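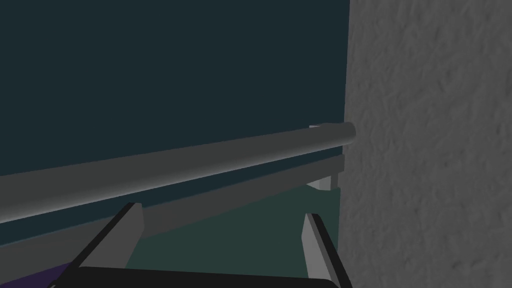
Leokadia Gajewski asked us, after the last report, if a machine can open a kitchen by itself yet, or if we still only hope for it. Her question is fair and I will try to answer it in this report for the April period.

Search reports Enter keyword Go

Calthorpe household chores study, progress report
Prepared by Armindo Seixas for the Abreu fund

1. Work done in this period

All work was in simulation, as agreed. We gave the arm one family of chores: go to a handle, close the fingers on it, pull. We made 83 trials. In 30 of them the handle was pulled far enough to count as opened by our rule. In 13 more the fingers closed on the handle but slipped during the pull.

The rest failed before any contact. Teresa Brandão looked through these trials and found two main causes. The first is the approach from below, where the fingers must turn before they can close on a long bar. The second is the wall. When a bar ends close to a wall, the arm has little space, and the planner often gives up or takes a very long way.

I must say also that a person does this chore without thinking, and in a few seconds. Our arm is slow — much slower than we wrote in the proposal — and I do not expect that to change before the next report.
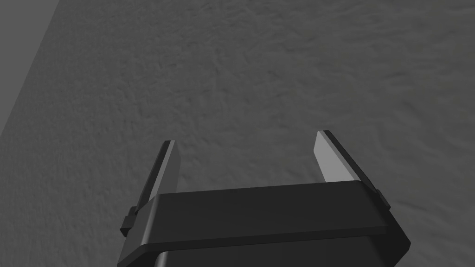 2. Problems and changes to the plan

The plan had a second chore, wiping a counter. We moved it to the next period. Conceição Nogueira prefers that we first repair the recovery behavior, so that after a missed handle the arm goes back and tries again. At present it stays with the fingers open until the time limit. I agree with her.

The Plultadmont software license was renewed. The cost was 14 percent higher than in the budget, and we paid the difference from the travel line.

3. Next steps

Repeat all trials with the new recovery behavior. Begin the wiping chore with one type of cloth. Send Gonçalo Salgado the full table of failures, as he requested.

We use cookies to remember your settings. Accept Decline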